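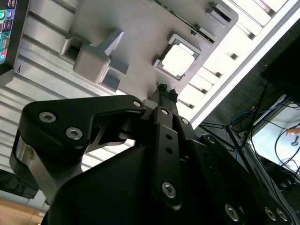

Workshop build | Words: Fasil Habte | May

A two-finger gripper is working at a socket plate in the shared workshop at Zarnholm, where Zhenhua Wan has spent the spring putting together an arm meant to plug and unplug small parts without help. The build goes by the name Pultia. It sits on a bench between the computers and the cable stand, and members are asked to keep clear of it while the arm is powered.

The task in hand is a narrow one. The grey plate carries a square socket opening with a stepped frame, and the arm has to bring its fingertips to the opening, find the edge and seat a square plug in it. The small camera at the wrist looks along the fingers, so the view turns with the wrist and the controller has to allow for that before it can say which way is up.

Wan chose a linkage gripper over a sliding one for its reach. The fingers are slim and black with textured tips, and they can get in close to a raised part where a wider jaw would foul on the block next to it. The joints are held with hex-socket screws throughout. Play at the pivots was the main fault in the first version, and Wan now checks every screw with a key before a run and again after it. Threadlock is used on the pivots only, as the rest still come apart too often.

The control program, called Su, is Wan's own. It moves the arm in two stages: a quick approach to a point above the plate, then a slow descent with the grip force held low. If the motor current rises too soon the arm backs off, shifts sideways by a small step and tries again. After 30 failed tries it stops and waits for someone to press the reset.

The log so far holds 2963 attempts. Wan does not give a single success rate for the whole set, on the grounds that the plate was moved and the fingertips changed part of the way through. For the most recent batch of 75, the plug seated fully in 35. Most of the misses were on angle – the fingers arrived in the right place but turned a little too far, and the plug caught on the step of the frame.

Light has been a second problem. The inside of the socket shows up bright white in the wrist view while the gripper's own body falls into shadow, and the edge finder in Su was at first picking the wrong line. Wan has fixed the exposure by hand and now masks out the part of the picture that the gripper always fills. A diffuser is on order.

The next job is a new wrist bracket from Grekell, the machining group that shares the building, to take out the last of the flex. The current bracket will be kept as a spare. After that the plan is to tilt the plate by a set angle between runs and see how far Su can follow it.

Drawings and the log are on the workshop's shared drive, in the folder marked Pultia. Members wanting to see a run should ask Wan beforehand – the arm is normally on from 6 pm.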